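Accueil > Préhension > Pinces adaptatives > Comparatifs d'atelier

Pince adaptative Griton G2 (deux doigts, électrique)

Réf. 404-G2
Disponibilité : sur commande
Prix : sur devis
Fiche mise à jour le 4 décembre 2025 par Stelios Tzavaras

En bref

Pince électrique à deux doigts parallèles, commande par bus ou par entrées/sorties, livrée avec bride, câble de raccordement et un jeu de doigts nus. Convient au dévracage de pièces rigides de forme simple. Pour le reste, lisez la suite avant de nous demander un devis.

Ce que promet le fabricant

La documentation Griton tient en une phrase, répétée trois fois dans la brochure : « une seule pince pour toutes vos pièces ». On nous l'avait déjà vendue, cette phrase, avec la Viltex à trois doigts, et nous avons encore deux Viltex dans l'armoire. Nous distribuons la G2 depuis le mois d'avril. Nous avons donc attendu d'en avoir usé une nous-mêmes avant de rédiger cette page, ce qui explique qu'elle soit restée vide tout l'été (plusieurs clients nous l'ont fait remarquer, pas toujours gentiment).

Le mot « adaptative » mérite qu'on s'y arrête. Sur la G2, il désigne une articulation passive au bout de chaque doigt, avec un ressort de rappel, et un réglage de l'effort dans le contrôleur. C'est bien fait. Ce n'est pas une main. Si votre pièce se présente de travers au fond d'un bac, c'est toujours votre vision et votre trajectoire qui doivent se débrouiller.

Comment nous l'avons essayée

L'essai a été mené par Styliani Vlachopoulos et Femi Anozie à l'atelier Butier, sur un bras industriel à poignet orange et un bac gris posé sur table. Nous avons évité exprès les cubes en plastique de démonstration. Le contenu du bac mélange des barres rectangulaires, des pièces rondes et quelques objets brillants ou translucides, ceux qui font perdre leurs moyens aux caméras de profondeur. Trois préhenseurs sont passés dans les mêmes conditions : la Griton G2, l'ancienne Viltex et une ventouse Chatzigeorgiou à soufflet.

Chaque préhenseur a eu droit à 50 prises par type d'objet, bac remélangé à la main entre deux séries. Une prise compte si l'objet arrive dans la caisse de dépose sans intervention. Un objet qui tombe en route est un échec, même s'il tombe au bon endroit. Nous insistons, car la brochure Griton compte les prises au moment de la fermeture des doigts, et l'écart entre les deux façons de compter est considérable.
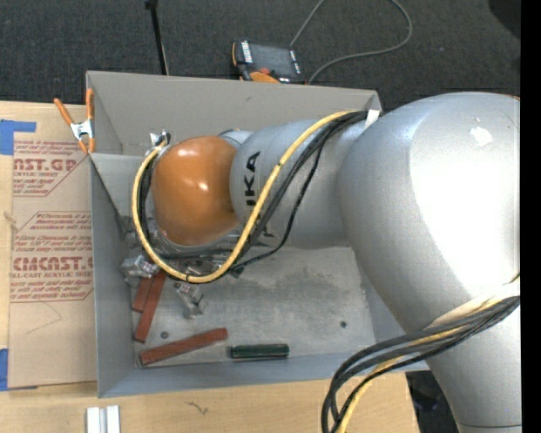

Les barres n'ont posé de difficulté à personne tant qu'elles restaient isolées. La G2 les prend proprement, par le travers, avec un effort réglé assez bas. Dès que deux barres se touchent sur leur longueur, elle ne trouve plus la place de glisser un doigt entre les deux et le programme repart chercher autre chose. La ventouse, elle, s'en moque : elle se pose sur le dessus et tire. Pour un bac rempli uniquement de pièces plates et étanches, nous continuerons à conseiller la ventouse, qui coûte nettement moins cher et se remplace en deux minutes.

Sur les cylindres couchés, c'est l'inverse. La G2 est franchement bonne, meilleure que ce que nous attendions, à condition que l'axe soit à peu près dégagé. L'articulation passive sert enfin à quelque chose : elle rattrape un défaut d'alignement que la Viltex transforme en pièce éjectée. Armindo Peixoto, qui avait parié contre, a payé les cafés.

Les petites pièces rondes restent le point faible. Avec les doigts nus livrés d'origine, elles roulent. Avec les embouts souples (option, voir plus bas), elles roulent moins. Le long des parois, aucun des trois préhenseurs ne nous a donné satisfaction et nous ne connaissons pas de réglage qui change cela.

Objets brillants et translucides : nous préférons ne pas donner de résultat par pince. La majorité des ratés venaient de la localisation, et attribuer ces échecs à la G2 serait injuste. Attribuer les réussites à la G2, comme le fait une certaine vidéo, l'est tout autant.

Les câbles, sujet sans gloire

La G2 sort son câble sur le côté, avec un connecteur droit. Sur un poignet qui tourne beaucoup, c'est un mauvais choix. Le faisceau frotte, tire sur la fiche et finit par limiter la rotation bien avant que le robot n'arrive en butée. Prévoyez une boucle généreuse, attachez-la à l'avant-bras et faites tourner le dernier axe à vitesse réduite sur toute sa course avant de lancer quoi que ce soit. Un coudé existe chez Griton, il n'est pas fourni, et il devrait l'être.

Si vous gardez une alimentation pneumatique au poignet pour un second outil, ne laissez pas le tuyau et les câbles se croiser librement. Nous avons perdu une demi-journée sur un défaut de communication intermittent qui n'apparaissait que dans une seule orientation du poignet. Le support de Griton nous a d'abord conseillé de réinstaller le pilote.

Usure

Nous avons poussé une pince jusqu'à 4000 cycles, bac chargé, sans changer les doigts. Le jeu reste acceptable. Les embouts souples, en revanche, se marquent vite au contact des arêtes et perdent leur adhérence dès que la poussière s'y met. Un coup de chiffon à l'alcool suffit à les remettre en état, mais il faut y penser, et sur une ligne de production on n'y pense jamais.

La brochure annonce une durée de vie très supérieure. Nous ne disons pas que c'est faux. Nous disons que nous ne l'avons pas vérifié et que le protocole du fabricant, demandé deux fois, ne nous est pas parvenu.

Logiciel

L'interface de réglage tourne dans un navigateur et se laisse apprivoiser en une heure. Les profils d'effort s'enregistrent dans la pince elle-même, c'est pratique quand on la déplace d'un robot à l'autre. Deux reproches : le retour de position est moyenné d'une façon que la documentation n'explique pas, et la fonction « détection de prise » confond volontiers un objet mince avec une pince vide. Nous la désactivons et comparons nous-mêmes l'ouverture mesurée à un seuil. Stamatia Sarantis tient à jour un petit bloc de fonction pour cela, remis gratuitement avec toute pince achetée chez nous.

Contenu de la livraison

Pince G2
Bride de montage et vis
Câble de raccordement, connecteur droit
Doigts nus, une paire
Notice en anglais (la version française est de nous, elle est plus courte)

Options

Embouts souples, sachet de 5 paires
Câble à connecteur coudé, vivement conseillé
Doigts longs pour bacs profonds : perte de rigidité sensible, à essayer avant achat
Bride intermédiaire pour changeur d'outil

À qui nous la vendons, à qui nous la déconseillons

Oui, si vos pièces sont rigides, de section régulière, et que vous changez souvent de référence. Le temps gagné à ne pas redessiner des doigts est réel.

Non, si vous n'avez qu'une seule pièce à prendre toute l'année. Une pince pneumatique simple avec des mors usinés fera mieux et vous laissera de quoi payer la caméra.

Non plus pour le vrac emmêlé, les sachets et tout ce qui se déforme. On nous pose la question chaque semaine.

Prêt et essai sur vos pièces

Nous prêtons une G2 avec sa bride contre caution. Vous pouvez aussi nous envoyer un carton de pièces à l'atelier Butier ; envoyez les vraies, avec leurs bavures et leur poussière, et joignez un croquis du bac avec sa profondeur intérieure. Nous rendons un compte rendu de deux pages avec les échecs classés par cause. Il est arrivé que ce compte rendu conclue à ne rien acheter.

Questions reçues

La G2 est-elle compatible avec mon robot ?
Mécaniquement, presque toujours, avec la bonne bride. Côté commande, donnez-nous la version exacte de votre contrôleur. « Un modèle récent » ne nous aide pas.

Peut-on la laver ?
Non. Chiffon uniquement.

Reprenez-vous les Viltex ?
Non plus, nous avons déjà les nôtres.

Produits associés : ventouse à soufflet Chatzigeorgiou, kit de guidage de câbles pour poignet, bac d'essai à parois basses

Demander un devis | Réserver un prêt | Télécharger la notice française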